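A Day at the Robot Lab

Every June, the Rillow robot lab in the town of Dunmore holds an open day. Families can walk in, watch robots work and ask questions. Last year 2,000 visitors came through the doors.

One of the busiest tables was the cable table. The robots there practice handling power cables. That may sound easy, but cables are hard for a robot. A block keeps its shape when you pick it up. A cable bends, slips and gets tangled with the cables next to it – so the robot has to work out where one ends and another begins. 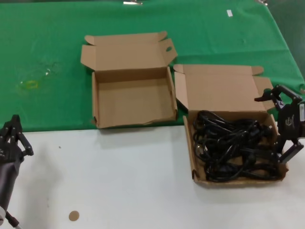
Power cables in a cardboard box, with a robot gripper at the edge.

A robot can have different kinds of hands. A gripper has a few simple fingers that close on things, a bit like tongs. Other robot hands have many fingers with joints, more like yours.

How does a robot learn a job like this? It practices. At Rillow, a new job takes 40 practice runs before the robot tries it in front of visitors. Sometimes it drops things, and then the people in the lab change its program and start over.

Try it at home: put 4 old shoelaces in a shoebox and mix them up. Now take out just one, using kitchen tongs and only one hand.

The next open day is on a Wednesday. Doors open at 10 a.m.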